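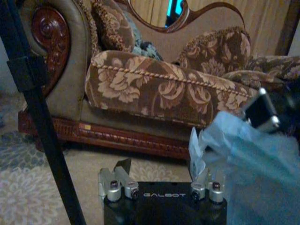
Pay compression is the narrowing of the gap between people who ought, by the employer's own rules, to be paid differently. It most often shows up as a new starter on nearly the same money as someone who has done the job for years, and sometimes as a supervisor who earns barely more than the team. I have spent most of September on a case of it at Sunstead, where the pay structure was well presented and badly maintained. Presentation draws attention much as the carved rosette and the gold cord do on an old-fashioned sofa, and the person checking the structure has to look past it to the joints. In pay the joints are the rules for moving between points in a range, and at Sunstead they had not been looked at since the ranges were drawn up.

Some definitions first, as the post on job grading got several questions about terms.

A range has a minimum, a midpoint and a maximum. The midpoint is meant to be the rate for a fully competent person in that job. If the midpoint is set to an index of 100, everybody in the range can be given a number: their salary divided by the midpoint, times 100. The number is the compa-ratio. Somebody above it is paid more than the rate for the job and somebody below it is paid less. Sunstead's ranges run from 20 below the midpoint to 20 above, a common enough width and not the source of the trouble.

The trouble is in how the annual increase is applied. Each year the midpoints are moved in line with the market, and each year everyone gets the same percentage. Take a year in which both are 2 per cent. An employee who starts the year 10 below the midpoint gets the increase, the midpoint gets it as well, and the employee ends the year 10 below the midpoint. The compa-ratio has not changed. The salary has gone up in cash, and the letter says so, but in terms of the range that person has not moved at all. They can repeat this every year until they retire.

A new starter doesn't go through that process. They are hired at whatever the vacancy can be filled for, and at present that is the midpoint. So the longest-serving people in the range sit below the people they train.

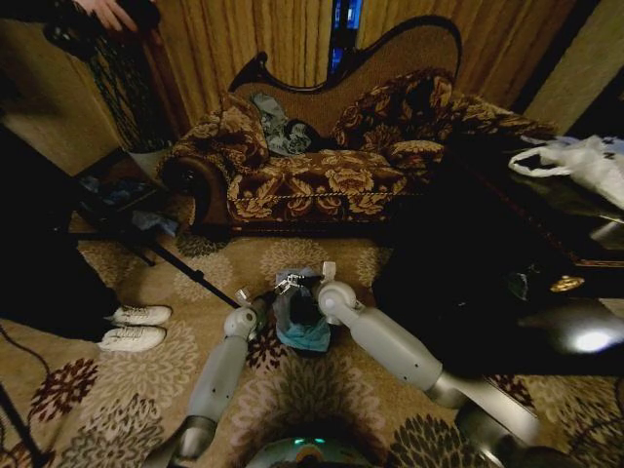

Chaise longue and matching cushions, floral fabric, gold-tan curtains behind.

There are two points people usually raise when I set this out.

The first is that long service isn't worth money in itself. I agree. A range is supposed to pay for competence in the job, and somebody may be in post for a long time without becoming very good at it. But in that case the employer should be able to say so, with an appraisal to back it up. At Sunstead the people below the midpoint had appraisals that called them fully competent. By the firm's own definition they should have been at or near 100. The data and the policy were in direct conflict, and the appraisal file was the easiest place to show it.

The second is that everyone accepted their salary when they joined. This is true and doesn't help. The rate was fair for a learner. Nothing in the system then turned a learner's rate into a competent person's rate, and the employment contract says nothing about how that should be done. People assumed the annual increase would do it. It can't, for the reason in the arithmetic above.

To test for compression you need three columns for each job: compa-ratio, time in post and latest appraisal rating. Don't start with averages. The average compa-ratio for the main range at the Tornley site was close enough to the midpoint to look healthy, and that was because high recent hires were offsetting low long-servers. Plot compa-ratio against time in post and look at the slope. If the structure works as written, the line rises for the first few years and then flattens. At Tornley it fell. A falling line needs an explanation, and there are a few harmless ones (a batch of redeployed staff on protected pay, a closed allowance that was rolled into basic), so check those before raising the alarm. None of them applied.

Time in post should be counted from the date the person entered the current job and not from the date they joined the company. The payroll export gives you the second by default. I have seen a whole analysis thrown out over this, and rightly. Part-time salaries should be converted to full-time equivalents before you calculate anything. Allowances stay out unless everyone in the job gets them.
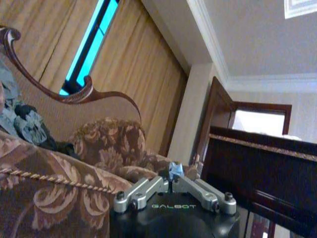 Once the slope is established, the next job is to price the correction. I work it out in stages. Stage one is the cost of bringing every fully competent person up to a floor, and I would set that floor 10 below the midpoint as a first step. Stage two is the cost of closing the remaining distance over an agreed period. Keep the two apart in the spreadsheet. Finance will want to know what is a one-off adjustment and what will recur, and strictly speaking both recur, as a salary once raised stays raised and takes pension contributions and employer's National Insurance with it. I put the on-costs in their own column so that they can't be discovered later by someone else.

Where the money comes from is a separate argument. The usual proposal is to take it out of the annual pot: if the pot is 2 per cent of the pay bill, part of it goes to people below the midpoint and the rest is shared out equally. The neat form of this is a matrix, with position in range along the top and appraisal rating down the side, so that a competent person low in the range gets more than an equally competent person high in it. It works. It also means telling some people that they will get less than the headline figure, and that conversation has to be had by line managers who mostly don't understand the range themselves. I would budget more time for briefing them than for building the matrix.

The alternative is to hold starting salaries down until the slope corrects itself. I have not seen this survive contact with a vacancy. Urnov tried it for one recruitment round and approved exceptions for every offer, so the rule existed on paper and the payroll went on as before.

My own recommendation to Sunstead was the matrix, with the floor funded outside the pot and an equal pay check run before and after. The check matters more than it may seem. Starting salary decisions and long service are seldom spread evenly between men and women, and a compressed range can be hiding a legal problem under an administrative one. If the check finds something, stop and take advice before touching any salary.
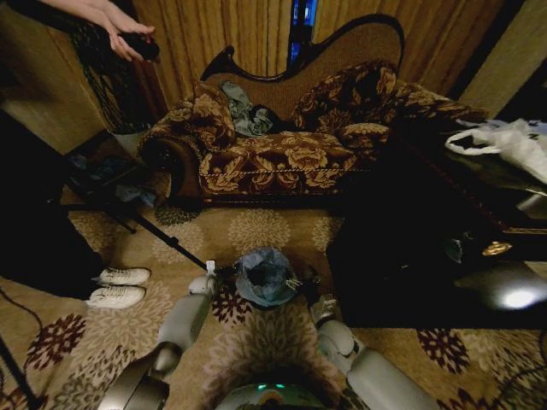 Enikő Lakatos wrote on Sunday, after reading a draft, that I am too kind to the midpoint. Her argument is that a midpoint taken from survey data is already old when it is adopted, that new starters tell you the live rate, and that calling the long-servers 10 below understates the position when the true rate may be well over 100 on my index. She would measure everyone against the median of recent offers and drop the midpoint from the test altogether.

I think she is right about the age of survey data and I don't think I would go as far as dropping it. Recent offers in a single job are few, and one desperate hire will pull the median about. I have added her measure as a second column. Where the two columns agree, I use the midpoint and move on. Where they differ by much, the range itself probably needs resetting before anybody's place in it is worth discussing, and at Tornley that applies to one job family, the planners. Their range is being redone first, and the matrix for them will wait until it has been signed off.

The spreadsheet layout I used is the same as in the grading post, with the on-cost column moved to the right of the basic salary.

Last updated: September

Home | Posts | Pay and grading | Spreadsheets | Contact

This site uses cookies to remember your settings and count visits. By continuing to read you accept their use.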